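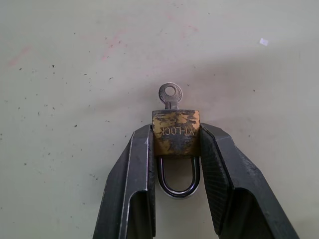
Brinardale Lay Light

A glazed ceiling panel for stairwells, landings and the sort of hallway where you currently turn the lamp on at lunchtime.

The Brinardale is the smallest of our lay lights and the one we sell most of, chiefly to people who have bought a tall thin house and then discovered the middle of it. It sits flush in the ceiling beneath an existing rooflight and spreads the daylight out evenly, so that the stairs get some too. The design is by Vaida Mets, who drew it for a terrace in Prenstead with no windows between the front room and the kitchen, and who would like it known that she wanted the bars thinner. We made them thinner. They bent. The bars you see today are the compromise, and after 27 prototypes we are all quite fond of them.

The frame is oak, oiled at our workshop, with reeded or plain glass. Reeded hides the cobwebs in the shaft above. Plain is for those who intend to go up and deal with them.

Sizes and finishes
Square, 90 cm across the frame
Oblong, made to your opening
Natural oak, dark oak, or primed for painting
Reeded or plain laminated glass

Price
From £431 for the square in natural oak with plain glass. Oblongs are priced from your drawing. Drawings on envelopes are accepted if they have numbers on them.

Fitting
Allow 2 people and a morning. The hinged side must face a joist, and the arrow on the back of the frame shows which side that is. Please look at the arrow before the plasterer arrives. Your builder should check the opening for square – in older houses it won't be, and we supply packing strips for this.

If the ceiling is listed, speak to your conservation officer first. We can send section drawings, which they usually ask for twice.

What goes with it
The Pakzad roof shaft lining, in white board, doubles the usefulness of a small rooflight and hides whatever the last owner did up there. The Tilunwood pole opens the hinged panel from the floor below. It is a stick with a hook on it, and we have never managed to make it sound grander.

Care
Dust the bars when you remember. Re-oil the oak every few years. Glass cleaner on the glass only, please.

Lead time
Six weeks for squares, nine for oblongs, longer if ordered in June, when everyone looks up. Questions about openings go to Glenys Foulkes in the drawing office, who will ask you to measure it again.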